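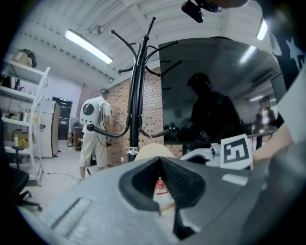 How many coats can one standing rack carry before it leans?

On a rack with a single pole, fill each hook one time and then stop. When you put a second coat over the first, the weight moves away from the pole and the whole thing begins to tip to that side.

# Setting up a standing coat rack so it stays tidy

I wrote this page after we moved into a shared workroom on the Pawłowska side of town. We had one coat rack, many jackets, and every winter morning half of them were on the backs of chairs. The steps are simple, but I did them in the wrong order the first time, so please read to the end before you begin.

## What you need

- a standing coat rack with a central pole and curved hooks
- wooden hangers, the kind with a straight bar at the bottom
- a soft cloth
- the small key or screwdriver that came with your rack

My own rack is a Primari 428. Other models are a little different at the collar, but the order of work is the same.

## 1. Choose the place

Stand the rack near the door, but leave enough room to swing your arm when you take off a coat. I measured 781 mm from the pole to the nearest furniture and I find this comfortable. If you have less, the sleeves will brush against everything and people will stop using the hooks on that side.

A brick wall behind the rack is fine for dry coats. Wet wool should not touch it, as it picks up a red dust that is hard to brush out.

## 2. Tighten from the bottom to the top

Start with the base. Turn the pole by hand until it stops, then check each joint going up. The collar is the last one. If you tighten the collar first, as I did, the hooks will point in strange directions and you must undo all of it.

Wipe the pole with the cloth afterwards. New metal racks often have a little oil on them, and it goes directly onto light-coloured clothes.

## 3. Hang the heavy things low

Long winter coats go on the lower hooks, and hats and scarves on the upper ones. Put two heavy coats on opposite sides - never next to each other.

## 4. Add the hangers

Coats with a loop can go straight on a hook. Jackets without a loop are better on a hanger, because the hook makes a small bump under the collar that stays there. 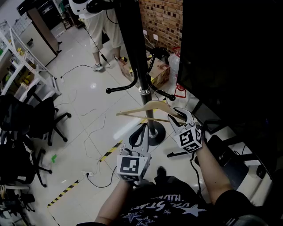

Which way should the hanger face when it goes on a curved hook?

Turn it so the open side of the hanger's own hook points towards the pole. You can then lift it off with one hand and it does not swing outwards when somebody walks past.

Bring the hanger up from below the hook, raise it a bit higher than you think is necessary, and let it come down slowly. If the end of the rack's hook is a round knob, the hanger needs to pass over it completely. Hangers with a very small opening will not go over. I bought a pack of 18 from Ostirura and had to give back the narrow ones.

## 5. Check it after one month

Joints become loose with use. Take everything off and tighten again from the bottom. At the same time, look for coats that have not moved since you set up the rack and ask whose they are. At Tevov, where I worked before, we did this every April and there was always an umbrella left over as well.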